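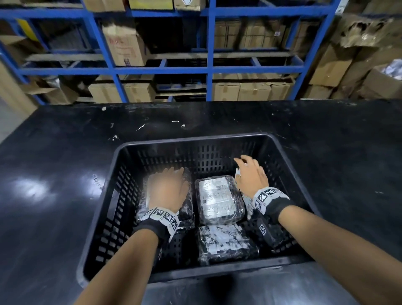 Every year I read a stack of automation budgets from small warehouses, and nearly all of them start with the arm. The arm has a model number and a delivery date and somebody has already chosen where it will stand. Further down, usually under "sundries", there is a line for recording how the packing staff do the job now. I would turn that page upside down, and I'd do it with a big grin, because the recording is the best value in the whole plan!

Take wrapped parcels. They slide, they shine under the lights, they lie half on top of each other and the label is wherever it happens to be. A good packer steadies one with the left hand and goes after something else with the right without thinking about it. You can't put that in a specification. You can record it, though, with printed markers on a pair of wristbands and a camera looking down at the crate, and the kit costs less than a decent pallet truck.

Driss Chraibi, who runs the returns side at Ouali, did it in this order. He set aside 2000 pounds for bands, a camera, a spare camera and a great deal of tape, and he gave the work two benches and 17 shifts before he let a single supplier through the door. When Inano and Bindent came to quote in August he could show them his own parcels in his own crates. One of the quotes changed quite a lot after that. (Bindent had priced for cardboard boxes.)

I know the objection. Recording isn't production, and a finance director wants to see something that moves. Fair enough, but the staff time is the real cost and it should be written down as such. Budget for slower picking on the benches you record, pay people properly for wearing the bands, and ask them what annoys them. At Ouali it was the strap, which got in the way on the right wrist, and changing it took an afternoon.

My other plea is for dull spending. Buy more crates of the same pattern before you buy anything clever. Fix the height of the table. Put money by for storage, as video fills a disk at a frightening rate, and for a person to look through it all, which Akix left out of its first plan and had to find 12 weeks later from the training budget.

Then buy the arm, by all means. I love the arms! I have stood and watched one pick up bagged socks for most of a lunch hour. I'd just like more firms to get to that point with a shelf of good recordings and some money left.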